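PRESS RELEASE
Tarusthorpe, 14 March 2022

Marchetti laboratory opens new service for measuring caesium and rubidium in water

The Marchetti laboratory in Tarusthorpe has started a new service for the measurement of alkali metals in drinking water and mineral water. The service is open to water companies, bottlers and schools of the region.

Caesium and rubidium are found in many natural waters, but usually in very small amounts. Sodium and potassium, their lighter relatives, are present in much larger quantity and they can disturb the measurement. For this reason the laboratory has prepared a method in which the sample is first passed through a column, and only after this it goes to the spectrometer.

"We wanted a method which a small laboratory can repeat with its own equipment," said Bernadette Baptiste, head of analysis at Marchetti. "The chemistry is not new. What took us a long time was the cleaning of the glassware and the choice of the acid – these small things decided the quality of the result."

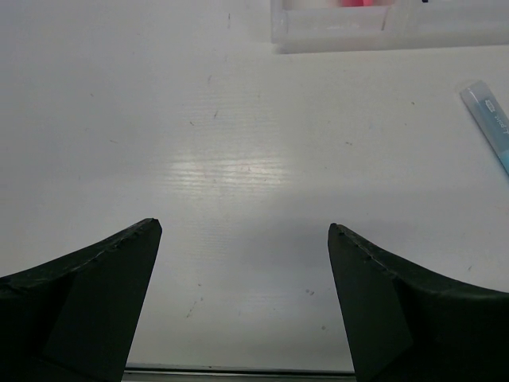
Marchetti Bulletin, Issue 12, page 4

During the trial period the laboratory examined 218 samples from wells and springs near Tarusthorpe. The samples were given by the bottling company Flallora and by private owners of wells. Rubidium was found in most of them, caesium only in eight. The full table of results will be published in June, together with the description of the method.

Iddrisu Kwofie, who is responsible for quality at Flallora, welcomed the new service. "Until now we had to send our bottles abroad and wait for the answer," he said. "Now I can bring them myself in the morning."

Samples should be delivered in clean plastic bottles, filled to the top and closed well. Please do not add any acid before the delivery. The order form can be collected at the reception of the laboratory, in the Arner building, ground floor. Schools may send one sample each term without payment.

Contact for the press: Bernadette Baptiste, Marchetti laboratory, Arner building, Tarusthorpe.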